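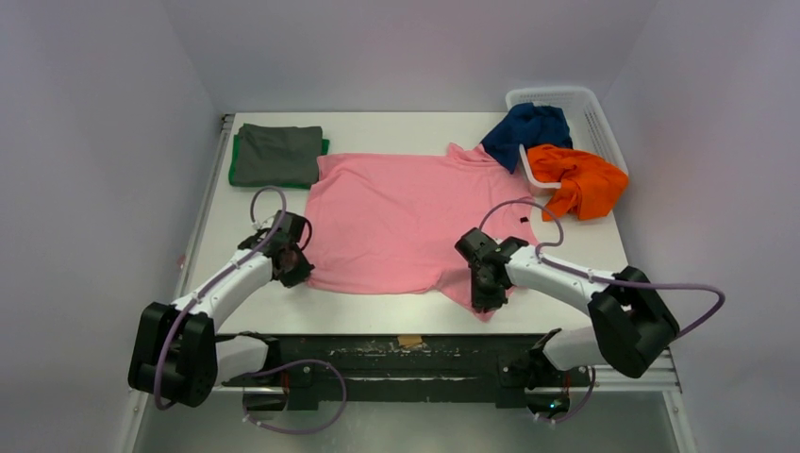
Laundry Folding Station, Grimari Textile Room
Gallery 3: Table and Basket Work

This gallery covers the flat-folding station in the textile room at Grimari. The station handles mixed household garments from a single basket. Items are taken out one at a time, spread, folded, and stacked on the same surface. No ironing is done at this position. Notes on layout, spreading, and stacking are given with the pictures, followed by the settings and terms used in the rest of the series.

Layout

The tabletop is white and rectangular. The basket stands in the upper right corner and the finished stack in the upper left. The middle of the table is reserved for the garment in work.

The basket is white plastic, with rounded corners and rows of small slots in the walls. It is set diagonally to the table edges. Pieces draped over the rim are a normal condition: a dark blue cloth and a bright orange one are both partly out, and the orange one spills onto the tabletop. Draped pieces can be left in place while another garment is spread, provided that the garment in work can still be drawn clear.

Spreading

The pink garment is nearly flat, with its upper edge almost straight between stack and basket. Soft wrinkles across the surface are acceptable before the first fold. A bunched section, such as the one next to the blue cloth at the upper right, should be opened out first. If it is folded in, it produces a thick spot that shows through every later layer.

The order of work is fixed. Straighten the edge farthest from you, bring the sides out, then pull the near edge down toward the front of the table. Creased flaps at the near edge are opened last. Pulling a flap before the far edge is straight usually shifts the whole garment and the spread has to be started over.

Large garments are spread on a diagonal if they will not fit square. Sondus, our sister room, turns the basket out of the way for these and sets it on a side shelf. We keep it on the table. The walk to a shelf costs more time than the extra space saves.

Stacking

Finished pieces go to the upper left corner, folded edge toward the middle of the table. The stack has a dark gray-green piece on top and a bright green one beneath it, which shows along three sides. A lower piece that extends past the one above it is within tolerance. The reverse — a wide piece on a narrow one — is not, as the overhang drops when the stack is lifted.

The clearance between stack and garment is small on this layout. When a wide garment is spread, its upper left corner comes very close to the stack. Move the garment, not the stack.

Fold Settings

Three widths are in use at Grimari. Narrow is 109 mm and is used for small cloths. Medium is 144 mm. Wide is 315 mm and is the default for shirts and anything with sleeves. Widths are measured across the finished piece, with the cloth at rest and no hand pressure applied. Thick pieces may be taken one width larger if the fold will not hold.

The Dobre method, used in earlier galleries, folds to a half and then to a third. We stopped using it for wide garments in April. It gives a good edge but hides the label, and the label is needed when the stack is sorted.

Surface Between Garments

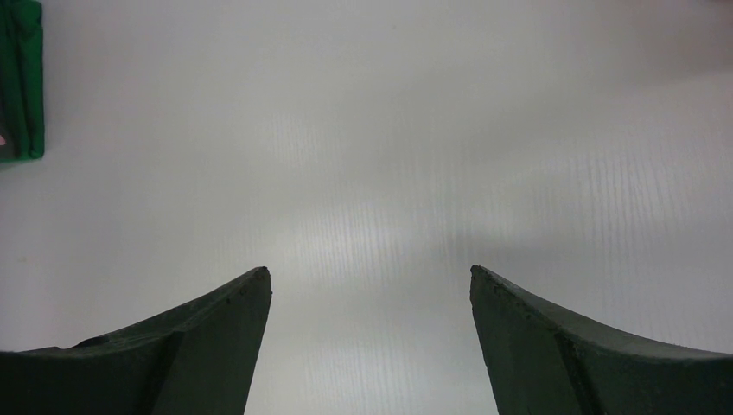
Stack Transfer

A full stack is moved with both sides supported and set down without sliding. Sliding pulls the bottom piece out of square. Stacks go to the Bivari shelving along the back wall, where they are placed with the folded edge facing out. Mixed colors are allowed in one stack, but mixed widths are not.

The log sheet for the station stood at 1414 pieces when this page was prepared. Refolds are entered on a separate line and are not included in that total. A piece is refolded if an edge is out of line at the shelf or if the top layer has opened.

Terms

Garment in work: the single piece spread on the middle of the table.
Far edge: the edge of the garment farthest from the front of the table.
Flap: a loose corner or section lying across or away from the main part of the cloth.
Draped piece: a piece that lies over the basket rim and has not yet been taken out for folding.
Refold: a piece returned from the shelf to the table.

Gallery 4 covers towels and sheets.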